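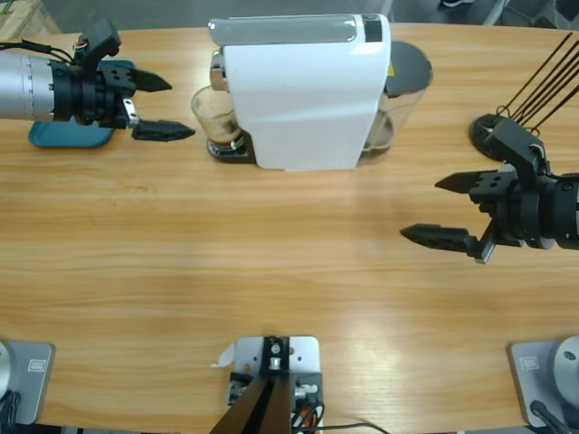
Coffee on the go at the Beltby office, March

Progress report to the Hayashi Fund, 14th March
Larum Japanese American Friendship Association

Hi all, and thanks for letting me send this in my own words again instead of on the old form (I still have nightmares about box 8).

The big news first: we have a hall! The spring gathering will be at the Sindness Community Center, which gives us the main room, the kitchen and the little stage for two full days. The seating limit is 300, and as of this morning 243 people have signed up. That's well ahead of where we were last spring, and I haven't even sent the second mailing yet. Five of our sister chapters are sending delegates, and the Beltby chapter is bringing its whole youth choir, so I'm going to need more risers.

The program is mostly set. Day one is the chapter meetings and the panel on keeping weekend language schools open, which is the part your grant pays for. Osamu Chiba has agreed to moderate. He ran the Larum school for years and he'll keep people to their time, which I can't say for myself. Day two is looser, with the family history tables in the morning and the potluck after that.

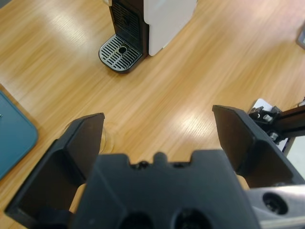
The coffee machine, seen from above

Money. We've spent the hall deposit, the printing and the first half of the sound rental. The interpreter came in higher than I'd budgeted, so I moved some of the decoration line over to cover it. I think that's allowed under section two of our agreement, but please shout if it isn't and I'll put it back and figure something else out. Travel help for the out-of-town delegates hasn't been touched yet. Those claims come in after the event, and they always come in late!

What's not going so well: the oral history booklet. We have 8 interviews recorded and only three typed up. Two of the families also want to read theirs before anything goes to print, and I want them to have the time. I'd like to push the booklet to after the gathering and hand out a short flyer on the day. Could you let me know if that's okay with you?
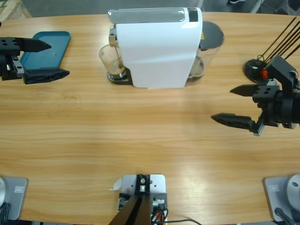

Refreshments are the last piece I'm still working on. The center's kitchen can handle tea and the lunch trays, but coffee for a crowd this size is another story. A capsule machine filling one glass at a time is fine for a planning meeting and hopeless for a full hall at the mid-morning break, so I've asked two rental places for quotes on big urns. I'll pay for those out of the food line, and it should fit.

Next up for me are the second mailing, the name badges and the seating plan for the panel. I'll send the receipts as a separate packet, and you'll get the final head count once sign-up closes.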